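3.2 Recruitment and feeding diaries

Parents were recruited through two child health clinics, Gomton and Wetine, when their baby was between three and five months old. Of the 971 families who were sent a letter, those whose baby had been born before 37 weeks were left out. The others were asked to keep a feeding diary for 15 days, starting on the day of the first spoonful of solid food.

The diary had one page per day. Parents wrote down what was offered, how much was eaten, and any vomiting, rash or change in stools. They were told to carry on with breast milk or formula as usual - no change to milk feeds was asked for at any point.

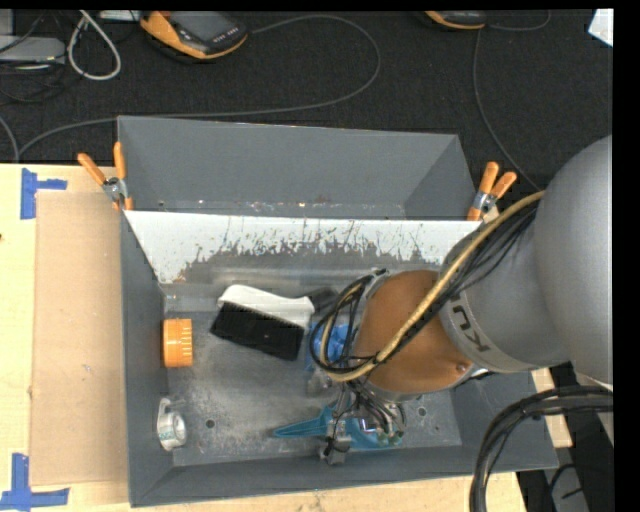 Figure 2. Metal bin with centre divider, held by two orange-handled spring clamps.

Diaries were returned by post and read by one nurse at each clinic. Where an entry was unclear, the nurse phoned the family within the same week. Eleven diaries had gaps of more than three days and were not used in the main analysis, though they are kept in the tables on first foods. Rash was coded using the short scale of Sproģis and Boutros, with the face and the nappy area scored separately.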